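Bench notebook, Vanham room
July, long table: top, pot, writing things

Started 9:40. Purpose of the entry is to get the state of the long table on paper before the next coat of oil, and to settle where the writing things live. Both have been carried over twice.

Top is the light one from Delić, planks running lengthwise, dark border along the far side. Length over the planks 1,222 mm in the old purchase sheet. I have not been able to reproduce that number with any tape in the room and suspect it belongs to the side shelf. To be remeasured and the sheet corrected.
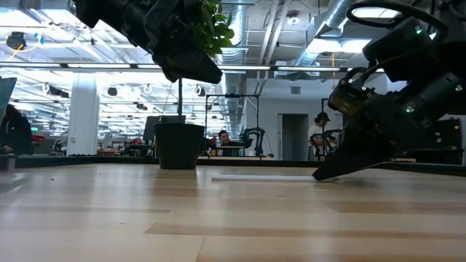
Plant pot stays on the table for now. Moved it twice in June and it came back both times. Weight with soil unknown. Felt disk goes under the pot before the oil is applied, otherwise we get the same ring as on the shelf. Watering is to be done at the sink and the pot drained there for ten minutes. If it has to be watered in place, use the 100 ml beaker and nothing larger.

Surface check, by raking light from the window side, then by hand:
Streaks along the grain, shallow, do not catch a fingernail.
Scuffs toward the front, same.
One raised joint near the left end, felt but hard to see. Sand with 400 only, block wrapped, along the grain. Do not go back to a coarser grit to save time.
Ink: two dots, one came off with a damp cloth, one did not.

Oil is Wollo, the matte one, opened can. Skin on top, sound underneath, strained through a paper filter. Coverage on the can is optimistic. Put down one thin coat, wait overnight, buff, look again before deciding on a second.

Bins

The Grorkero bins are the low ones with rounded walls. Checked the light blue one for use as a catch-all. Low wall is an advantage when reaching in from the side and a problem for anything that rolls. Long items lean on the rim and tip out if the bin is bumped. Conclusion: blue bin for blocky things only, no pens.
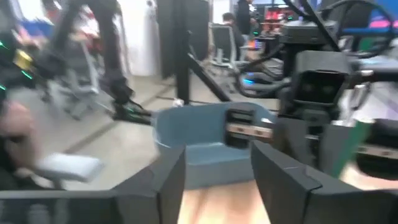 Photo: Vanham room bench log

Bins get wiped, not soaked, as the labels underneath do not survive. Label stock is the roll of 2,000, nearly full, second drawer. Write on the label before sticking it down. Last time the marker skipped on the curved wall and three had to be peeled.

Markers and pens

Pulled everything out onto the table next to the pot to see what was worth keeping. Tested on scrap card, one line each, then a second line after a minute uncapped.

Black, long: good line, keep.
Black, shorter: usable, dry at first stroke. Store flat.
Pink-red: good.
White: faint on card, fine on the dark tape. Keep for tape only.
Light blue with the black cap: good, cap is loose. Check whether it clicks.

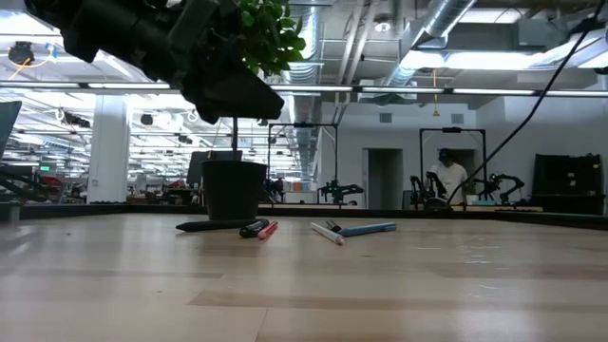 Pencils

Kept separate from the markers. The markers stain the pencil paint where they touch in the cup, and then the hands. Orange, white, black and blue so far. Blue is the one to use on the planks if anything has to be marked, it wipes off with an eraser without raising the grain. Tried white on the same plank, not readable at arm's length. Black leaves a groove if pressed. Orange not tried on wood.

Do not sharpen over the table. Graphite dust went into the last coat and is still there if you know where to look.

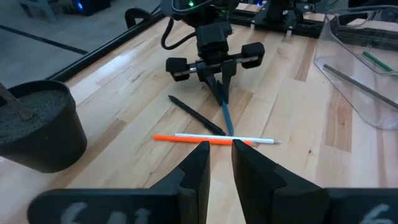
Pencils on the long table: orange and white lying together, black and blue set at an angle to each other.

Open items
Tray for pencils, inside width to suit the longest one, open at one end. Offcut from Delić might do.
Felt disk for the pot.
Remeasure the top, correct the sheet.
Second ink dot: try alcohol on the underside first.
Sand the raised joint, vacuum, tack cloth, then oil.

Stopped 11:15. Oil not started, cloths still in the wash.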